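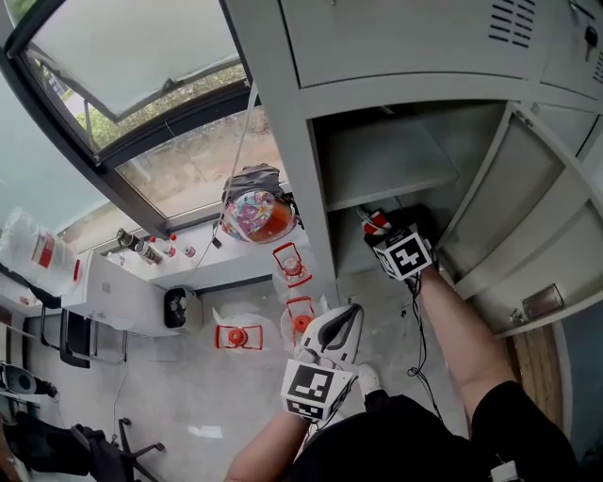

Right hand in the lower half of the locker, cables hanging off the wrist. Keep an eye on that little loop.

I have been wanting to write this one up for two weeks, and now that the bug is dead I can finally enjoy it properly. It is the best fault I've ever chased. I know that's a strange thing to say about something that ate most of my September, but if you like this kind of work you'll understand.

Quick background for anyone who landed here from the knitting posts (hello, there will be more knitting). I do collection work for Unditz, a small shop in Unudville that trains arms to do boring everyday jobs. Opening lockers, putting things in, taking things out, closing the door without slamming it. Before the arm gets to try, a person does the job wearing the same kind of gripper the arm will use, with a marker cube near each hand so the software can work out where the hands are. I'm the person. The locker program is called Plidarska and I love it, even on the days when I go home with sore shoulders.

So. Plidarska had been going great all summer. Then we moved to the bank of lockers by the window, I recorded 222 runs over a few days, and the replay looked haunted.

The replay is where you take a recorded run and let the arm do it. We do it slowly, with a foam block in the locker and the stop button in somebody's hand. On the first one the arm went up to the compartment beautifully, got the gripper to the opening, and then just stopped caring. It hung there. Then it jumped. It swung to where it should have been by then, all in one go, and hit the edge of the shelf hard enough to bend a finger pad. Asif had the button and he was fast, but the jump was faster.

No one was hurt and no one was near it. We keep the yellow line clear whenever the arm has power and I'm very glad we're fussy about that. It still made my stomach drop. I had done that motion with my own hand, gently, and I know I did it gently, and here was my gentle motion coming back as a punch.

First theory: the cubes. This was everyone's first theory, mine included. A cube only helps if something can see it, and when you reach into a metal box the cube is half in shadow, and there is all that daylight bouncing off the floor tiles. The floor over there is shiny. At certain hours there's a bright white patch on it, right in the area where the left hand tends to hang out. Perfect villain! I spent a whole morning moving around with the blinds in different positions and doing the world's dullest dance, cube up, cube down, cube in the locker, cube out.

The tracking was fine. It was a bit noisier inside the compartment, as you'd expect, and nothing worse than that. I was honestly a little disappointed in the daylight.

Second theory: me. Maybe I was rushing. I hadn't been sleeping brilliantly and it was possible I had gotten sloppy, so I watched a bunch of my own footage, which is a humbling experience. I breathe very loudly. My hands were slow and steady.

Third theory, from Asif Swati, who is much more patient with log files than I am: stop looking at where the hand is and look at when. He plotted the time between one sample and the next for the right gripper. For most of a run it was a flat line, lovely and dull. Then there was a spike. In the worst run the gap was 2768 milliseconds. Nearly three seconds with nothing from the right hand at all, and then the data starts up again as if it had only popped out for a coffee.

Once he had the plot we ran it over everything. Out of the 222 runs, 93 had at least one gap. We had been feeding those straight through, and the export step was filling each hole by holding the last position until new data showed up. So the arm did precisely what it was told. Wait here, wait here, wait here, now be over there immediately.

That gave us two problems, and they're worth keeping apart. One, why is the gripper dropping out? Two, why did nothing stop a recording with a three second hole in it from reaching a powered arm? I wanted to run off and chase number one straight away since it's the fun one. Asif made us talk about number two first. He was right, and I'm saying so in public, Asif.

The check we added is tiny. If either hand has a gap longer than a few samples, the run gets flagged and won't export. There's a second check on the arm's side too: if the next target is too far from the current one to reach at the speed we've set, the arm stops and complains. It had been on the list since spring. Plenty of things are on the list. Somehow it takes a bent finger pad to move one to the top.

Then, the chase! I lined up the gaps against the video and went through them one after another with a big mug of tea. By the tenth I was grinning. Every gap came during a reach with the right arm up and out. Never down by the floor, never with the arms folded in, never while I was turning around to grab the next item from the windowsill. And it was nearly always the compartment under the closed door, where I had to stretch up and across and then push forward.

Look at the photo again. The thin black cables come off my wrist, hang down, make a small tangled loop and carry on toward my shirt. That loop is the slack. It's supposed to be the slack, anyway. With the elbow bent there's plenty. When the arm goes long, the loop closes, and if it has gotten twisted it closes into a tight little knot instead of opening out, and all the pull lands on the connector at the gripper end.

I tested it in the least scientific way possible, by putting the rig on and reaching for the top of the lockers while Asif watched the stream. Nothing. Reached again. Nothing. Then I twisted the loop twice with my other hand, reached again, and he yelled so loudly that somebody came in from the hallway. Gone! Wiggle, back. Reach, gone. I could turn my own right hand off like a light switch. I must have done it twenty times just for the joy of it.

The connector itself looked perfect, by the way. I had checked it at the start and ticked it off. It was seated, it clicked, it didn't wobble on the bench. But on the bench it hangs straight, and on my arm it was being pulled sideways. We opened up the housing and one of the pins had worn just enough to lose contact under a side load. I still have it, in a bag, on my desk.

As for why the old lockers never did this to us, those were lower. I barely had to straighten my elbow. Same rig, same cables, same me, and it took a different row of furniture to show the problem. I find that completely delightful now. I found it less delightful at the time.

The fix was ordered from Mohmand, who make our harnesses, and what we're using is their version 2. It has a clamp on the wrist plate so the cable can't pull on the plug, and the lead goes up along the forearm and is strapped at the elbow before it heads for the body. No dangling loop. It's also more comfortable, which I wasn't expecting – the old one used to tap against my leg all day. Putting it on takes longer. I have a new routine where I reach as high and as far as I can with each hand before recording, and someone checks the stream while I do it. I look like I'm warming up for a very small swim meet.

We threw out all 93 gappy runs. There was some talk of patching the short gaps by drawing a smooth line across them, and I can see the appeal, especially when you're the one who has to redo the work. But a smooth line through the moment when the gripper goes past the edge of a metal shelf is a guess about the one part of the motion I care about most. So I've been redoing them. I'm most of the way through and my shoulders have opinions.

We did the replay again last week, foam block in, line clear, Asif on the button. The arm went up, went in, took hold of the thing and brought it out so softly that I clapped. The finger pad is new. The shelf has a small dent in its front edge, and I say hi to it when I go past.

If you run a rig like this, twist your cables on purpose and then reach for something tall. Do it with the stream open. And if anyone has a good way to route a cable past the elbow on short arms, please leave a comment, as the strap still slides down on me by mid-afternoon and I've tried both kinds of tape.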